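## 4. Fitting the vent opener and setting the travel

The Clurnero vent opener is supplied with the motor unit, the chain and two end brackets. Fit the brackets to the sill before hanging the motor unit. Keep the mains supply off until step 6.

1. Close the vent fully and mark the centre line of the sash on the sill.
2. Place the brackets 571 mm apart, measured between the inner faces.
3. Drill pilot holes and fix both brackets with the screws in bag B.

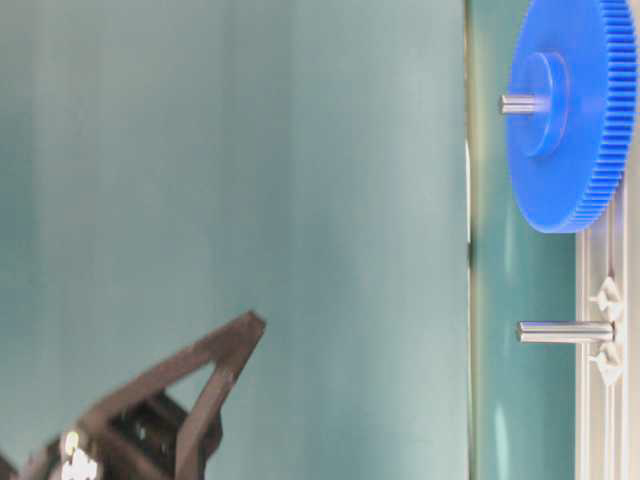 Can the opener be fitted to a vent that is hinged at the bottom?

Only with the Branilis reversing bracket, which is sold separately. Follow the sheet packed with that bracket in place of steps 2 and 3, then return to step 4.

4. Hang the motor unit between the brackets and tighten the side bolts by hand.
5. Clip the chain to the sash plate. Leave one link slack.
6. Switch on the supply and hold OPEN until the motor stops.
7. Press SET within 30 seconds. The travel is stored when the lamp turns green.

**Caution:** keep hands clear of the sash during steps 6 and 7.

If the lamp flashes red, the travel has not been stored. Switch off, wait for the lamp to go out and repeat from step 6.

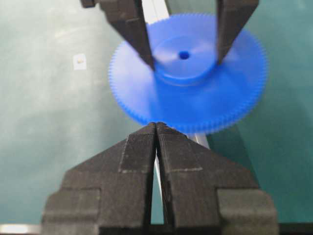 After the third failed attempt, check that the chain is not twisted behind the sash plate. Units marked Kozma on the lid have an older control board, and SET must be held down for six seconds.

### 4.1 Yearly check

Carry out the check in April, before the vent goes into daily use. Switch off the supply, undo the lid screws and brush out any dust. Look at the drive wheel next.

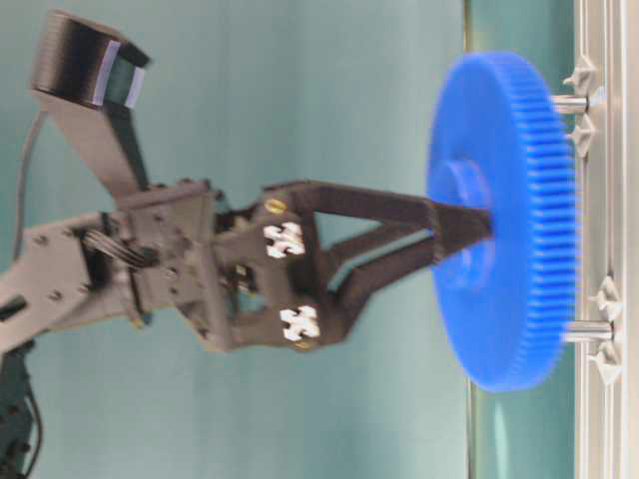
Grease is applied to the motor shaft only, and Ollholm light grease is suitable. Keep it off plastic wheels. On a spur gear with fine teeth, such as the blue one shown, dirt collects between the teeth and should be removed with a dry, soft brush. Wipe around the raised hub as well. Replace a wheel that has any broken teeth.

Refit the lid and tighten its screws evenly. Repeat steps 6 and 7 if the chain was unclipped.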